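Home | Student Work | Projects | Archive | Contact

Old Tower, New Life: My Desktop Rebuild Report

Project report for the Hardware Basics module, Durcombe

So for my project I picked the desktop rebuild, mostly since I've used computers my whole life and had never once taken the side off one. The other options were a network plan and a poster about printers, and I just couldn't get excited about a poster about printers! Our instructor, Francine MacLeod, keeps a stack of retired towers from the old Dursun office, and each of us got to claim one in November. Mine was a black one that nobody else seemed to want. I named it Marow after the street I grew up on, and the name stuck for the rest of the term.

The goal on the handout was pretty simple. Strip the machine down far enough to clean it, learn what every part is for, put it back together, and get it to start up. We had a budget of 2 parts we could ask for from the spares shelf, and everything else had to be reused. We also had to keep a notebook (mine has thermal paste on nearly every page, sorry Francine).

Getting the panel off was the first lesson. I had been tugging at the wrong side for a good while before Francine walked by and told me to turn the whole case around. Once it was lying flat I could see straight down onto the board, and it was so much easier to work than with it standing up. I'd really recommend that to anyone starting out – lay it down, get a lamp over it, and take your time.
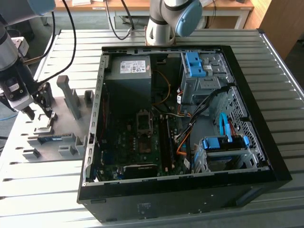
My plan was to go in order from the biggest thing to the smallest. I started with cables, and I drew a map of where each one went before I touched anything. That map saved me more than once. The drive cables were easy to follow because they were colored, but the black power bundle was a real mess, and I ended up putting little paper tags on it. I wrote the tags in pencil, which smudged, so next time I'd use a marker.

The memory came out next. You push down the latches at the ends of the slot and the stick pops up a little. I was scared of breaking something the first time and far too relaxed by the third time, so I had to remind myself to keep touching the metal of the case. We didn't have enough wrist straps for the whole class, and the sharing schedule was a whole project on its own.

The cooler was the part that gave me trouble. The old paste had dried hard and I did not want to yank it. Francine's advice was to loosen each screw a bit at a time, going corner to corner, and then twist gently. It took me most of a Wednesday afternoon and I missed the bus, but it came off clean! Then I wiped away the old paste with alcohol and a lint-free cloth until I stopped getting gray on the cloth. I borrowed a bottle of Rasta cleaner from the next bench and forgot to give it back until the following week.

I also made a parts list with what I thought each thing would cost to replace. I won't copy the whole list here, but I had guessed way too high on the power supply and way too low on the processor, and Francine circled both of them.

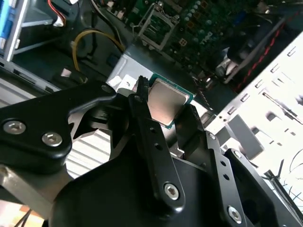 Putting the processor back was the step I'd been dreading since the first class. We had all heard the story about the student who bent a pin and had to start over with a different machine. The rule we were taught is to hold the chip by its edges, keep your skin off the metal lid and the contacts underneath, and let it settle into the socket under its own weight. Those edges don't give you much to hold, either – the green board only shows as a narrow rim around the lid, so there's hardly anything there to grip. Before you let go you find the corner mark and match it to the one on the socket. I checked mine so many times that my bench partner started humming. If it doesn't sit flat, you lift it and look again, and you never press on it. After that the bracket goes down over the top, and it takes more force than I was comfortable with.

Then it was a small dot of fresh paste, the cooler, memory, cables (thank you, map), and the power cord. The first time I hit the button nothing happened at all. I had forgotten the small power plug near the processor. The second time the fan spun, and a minute later I had a picture on the monitor. I may have yelled.

What I'd do differently: take more photos for my own notes, sort the screws into labeled cups from day one, and not leave the cleaning for last. I had one screw left over at the end and I still don't know where it belongs. Marow doesn't rattle, so I'm calling it a spare.

Comments

benchfour: The humming was me and I'm not sorry. Nice report!

tillyk: Did you use the dot or the line for the paste? I did the line and it squeezed out the side a little.

benchfour: She did the dot. Mine was more of a blob.

Old Mike: The extra screw is probably from the drive bay. Check both sides, those are easy to miss.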